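Redoing the storm drain layer

20/09/2023

I finished the storm drain layer for the Palomino side of town last week, and before I forget how it went I want to write it down. A couple of people in other small public works departments asked me about it after the June meeting, and I gave them a poor answer because I was only a third of the way in.

Some background. I do the GIS work for a town called Zidorano. It is half of my job. The other half is permits, and permits win when both are busy. The storm drain layer I inherited was digitized from paper plan sheets at some point before I was hired. It had inlets, manholes, pipes and outfalls in one file, all as lines, with the inlets drawn as tiny squares. If you wanted to know how many inlets there were you had to count squares. There was a text label next to some of them, and the labels were also lines.

I had been putting off replacing it. What pushed me was the street crew asking for a map they could use for cleaning. They had a paper one in the truck with highlighter on it, and the highlighter from one year looked the same as the highlighter from the next.

What I set up

I kept it to four layers: inlets, manholes, pipes, outfalls. My first draft of the inlet form had 31 fields. I had copied a template from a larger city and thought I would want all of it. Then I took the form outside and tried to fill it in for the inlet in front of our own building, and I was still standing there several minutes later trying to decide on a value for "frame condition, secondary." I cut it down to nine.

The nine are ID, type, grate material, depth to the bottom, depth to the pipe, sediment depth, condition, date and notes. Street name comes from the centerline layer, so there was no reason to type it. Condition is good, fair, poor or could not inspect. I would keep that last one no matter what else you change. On the first day we didn't have it, and the crew marked parked-over inlets as "fair" to get past the required field. I had to go back and find those.

For collecting we used an app called Leltance on two tablets the department already owned, with a Plerkumora receiver on a pole. The receiver was borrowed from the water utility. It took some asking. The tablets by themselves put points in the middle of the lane or on someone's lawn, which might be fine for trees in a park but is not good when an inlet, a water valve and a gas valve are all within a few feet of each other.

How the field work went

Hamdia Mekonnen did most of the walking. She was with us as a summer hire and had used GIS in school but had not collected anything outdoors. I went out with her for the first two days and then every so often when she ran into something strange. She was faster than me by the second day.

We worked by street segment, one side and then the other. I had assumed it would be quicker to go from one known inlet to the next using the old layer as a guide. We tried that first. The trouble is that you look where the old map tells you to look, and the ones missing from the old map stay missing. Walking the whole curb line found them. It also found two inlets that had been paved over, which showed up only as a slightly different square of asphalt with a dip in it.

The total for the Palomino side came to 167 inlets. The old layer had 148. So 19 more than we thought, and that doesn't account for the squares on the old map that turned out to be something else (three of them were electrical boxes, as far as we could tell, and have been taken out).

Pipes were slower. You can't see them, and I don't have a camera crawler or the budget for one. We opened what we could, looked at which direction the pipes went, measured down, and then drew a straight line between structures that seemed to agree with each other. I added a field for how sure we were. "Seen at both ends," "seen at one end," and "from plans." When I symbolized the map on that field, it was more useful than the map colored by pipe size. You can see right away which blocks are guesswork. There is a run behind the old feed store that is entirely from plans, and I have my doubts about it.

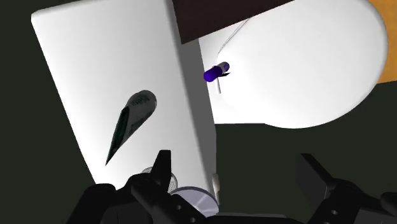 Dark, pointed shape on a white panel. Computer render.

Things that went wrong

Datum. I'll put this first because it cost the most time. The receiver was giving positions in one datum and the map in the app was set to another, and the app didn't complain. Everything was shifted by a few feet in the same direction. On a screen it looked like the aerial photo was off, and I told Hamdia it was the aerial photo. She asked why the hydrants were off by the same amount when the water utility had surveyed those, and that was a good question. I had to reproject four days of points. They came out fine, but I went back and re-shot a handful to be sure.

IDs. I let the app make the IDs in the order things were collected. With two tablets offline at the same time, both of them made the same IDs. I now use a prefix for each tablet. I should have known about this one. I have read at least three posts by other people who did the same thing.

Photos. We took one photo per structure with the grate on and one with it off, when it could be lifted. The photos are good to have, but at full size they made syncing so slow that Hamdia was sitting in the truck at the end of the day waiting on it. There is a setting for photo size. I turned it down to medium and you can still read the lettering on a casting if you hold the tablet at a normal distance. I didn't go back and shrink the early ones, so the folder is lopsided. The first week takes up more space than the rest of the summer.

Battery. The tablets lasted until early afternoon in the heat. We got a charger for the truck. It would have been smarter to get it before starting.

Tree cover. Two streets have big old trees that meet over the road, and the receiver would not settle under them. We ended up taking a good point at each end of the block where the sky was open, and taping distances to the inlets in between. I carried a 100 foot tape for this. It worked, and the points from that method are flagged as taped in the notes. If I were doing it again I would do those streets in winter.

What it's being used for

The cleaning map was the point of it, so that got made first. The crew opens the map on a tablet, taps an inlet, and fills in a date and a sediment depth. The inlet changes color. That is all it does. I had a version with a dashboard and some charts, and the supervisor looked at it politely and asked whether the inlets would change color.

They have been using it for five weeks. They don't fill in the sediment depth every time. I thought about making it required, but after what happened with the condition field I left it alone. I would take a blank over a made-up number.

The sediment numbers we do have are already changing the route. The old practice was to clean everything once a year, starting at the north end. From the summer data, there were 18 inlets with sediment more than halfway up to the pipe, and most of them are on three streets downhill of the gravel lots. Those will get cleaned twice a year now and a lot of the others can wait. This was no surprise to the crew. They had been saying so for years, but it was not written anywhere.

The engineer wants to use the pipe layer for modeling. I've asked her to hold off on the parts marked "from plans." She said she would, and I've put it in an email too.

What I'd tell someone starting

Fill in your own form outside, ten times, before you give it to anybody. Doing it at a desk doesn't tell you anything about glare or gloves.

Put the drop-down choices in the order people will use them. Ours were alphabetical at first. Most of our grates are iron, and the top choice was aluminum. We ended up with a few aluminum grates that I am fairly sure are iron.

Back up every evening. I exported the whole thing to a dated folder each night. I needed the backup once, when I deleted a field I thought was empty and it wasn't.

Decide early who can edit. The crew can edit inspections and nothing else. I can move points. When someone thinks a point is wrong, they write it in the notes and I look at it on Friday. It's slow, but nothing gets dragged into the river by accident.

Check the structures near the town line with your neighbors. We have one pipe that leaves town, and the county's map has it entering at a different corner than ours does. I called and left a message. One of the two maps is wrong and I'm not sure it's theirs.

Next is the east side, which is larger and has more of the older brick structures. I don't have a summer hire lined up yet, so it will be me and whoever is free. The receiver has to go back to the water utility at the end of the month, and I need to ask about borrowing it again in spring. I also still owe the permits side a zoning map.

If anyone has a good way of handling structures that have two grates over one box, I'd like to hear it. At the moment I'm storing them as one point with a note, and I've already changed my mind about that twice.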